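# An Afternoon at the Kapoor Refurbishing Open House

I went for the free screwdriver. The flyer promised one to the first 200 people through the door, and I was, by the count of the woman holding the clicker, visitor 243.

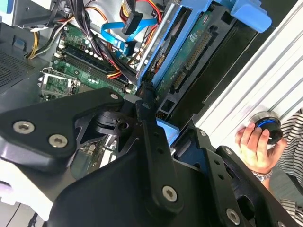
Still, I had paid for parking, so I stayed. Kapoor takes in old desktop computers from offices and school districts, fixes the ones worth fixing and strips the rest. One Monday in July they open the building to anyone who wants to look, and a surprising number of people do. I counted myself among the casually curious. The man in front of me had brought his own flashlight.

The tour starts at the loading dock, where the towers come in on pallets, wrapped in enough plastic to preserve a pharaoh. Our guide was Birutė Sepp, who has a good loud voice and used it over the fans. She told us that a tower spends longer waiting for its paperwork than it does on the bench. Several people in our group nodded like they worked for the county.

Then came the benches, the part I'd recommend. I have owned computers for most of my adult life and treated the side panel the way I treat the hood of my car: as a thing other people open. With the lid off, a desktop is mostly a green board and a lot of wire. The memory goes in long black slots with little white latches at the ends, and Birutė let us practice on a dead board. You push the latch out, the stick pops up, and you feel like a surgeon. Putting it back takes more force than any sane person wants to apply to electronics. Mine went in crooked. She fixed it without comment, and I appreciated that.

The processor sits under a metal bracket with a lever arm, and this is where the room got quiet. You lift the lever, you do not touch what's underneath, and you lower the lever again. A teenager did it perfectly. His father asked to go next and was steered gently toward the screws.

Power cables got their own little lecture from Demetrius Pettigrew, a bench tech with strong feelings on the subject. Yellow is 12 volts, red is 5, orange is 3.3, black is ground, and anyone who stuffs the whole bunch in front of the vent should be made to vacuum it out personally. He showed us a case where someone had done just that. The dust had formed a kind of felt. He said he'd gotten a decent hat's worth out of it, and I chose to believe he was joking.

I skipped the hard drive shredding, which had a line of around 180 people and a smell. The parts shop was calmer. Bins of fans, bins of screws, bins of those metal plates that cover the slots on the back, all priced by the handful. I bought 2 fans for a machine I don't have. The cashier, Marwa Salem, asked what they were for and I said "airflow," with some dignity.

A few practical notes if you go next year:

- Park on the far side of the building. The near lot fills up by ten and then everybody backs out at once.
- Wear closed shoes. They check, and the loaner pairs are exactly what you're picturing.
- The bench session runs every half hour, but the early ones are less crowded and the dead boards still have all their latches.
- Lunch is a truck selling pierogi. Get the potato. The "house special" is also the potato.

I got home a little after four, took the side panel off my own desktop for the first time, looked at the dust in there for a while, and put the panel back on. One screw was left over. It's in a saucer on the kitchen counter, and I've asked the family not to move it.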